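3.2 Viewing figures and sponsor recall

The Trelinville league ran its online stage in July over four weeks. We took peak and average viewer numbers from the public stream page and matched them to the match list. Replays were left out.

After the final, a short survey was posted in the league's chat channel. It asked which sponsors viewers could name without help, and received 1,483 complete answers.
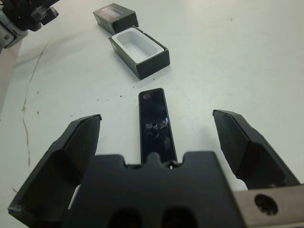

Figure 3. Open parallel gripper over a white tabletop.

Platine, which had its logo on the player shirts, was named by 40 per cent of those who answered. Purkov bought only the break slots and was named far less often. The gap was smaller among viewers who watched over 3 matches. We did not ask about betting habits, so recall cannot be linked to spending. Lakatos joined after the group stage and is treated separately in Section 3.3.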